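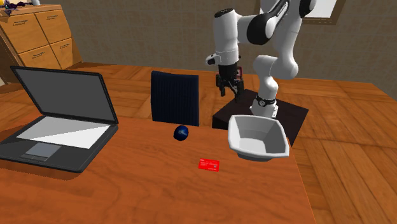

Banau Travel Club – November meeting

Meeting opened at 7:10 pm with Tane Prendergast in the chair. Minutes of the last meeting taken as read.

1. Spring trip
Lots of excitement on this one! Tane has been comparing flights from Banau to Cluten and the early morning departure is still the best fit, with one change at Bernholm. The layover is 2 hours, long enough for a proper breakfast and a wander through the terminal. The direct flight was discussed again but it lands after the last train into town. Agreed to go with the Bernholm connection.

2. Group booking
The airline will hold seats for us at the group rate once the deposit of 1000 is paid. Club savings will cover it, to be paid back as members settle up. Names must match passports exactly – please check yours before you send it in. Two members still have to renew.

3. Bags
The fare includes a cabin bag only. A checked bag is 80 each way. Several couples plan to share one, and the walkers want to put all their boots and poles together. Tane will ask if poles can go in the cabin.

4. Seats and meals
Aisle requests to Tane by email. Vegetarian meals have to be ordered with the booking and can't be added later. We would love to sit together on the second leg, so that has gone on the form too.

5. Last trip
Wonderful photos passed around from the lakes. Thank you to everyone who brought prints! The ferry company has now refunded the canceled crossing.

6. Any other business
Airport parking or shared van – left over to next time. A phrase sheet for Cluten would be very welcome if anyone speaks a little.

Closed 8:35 pm.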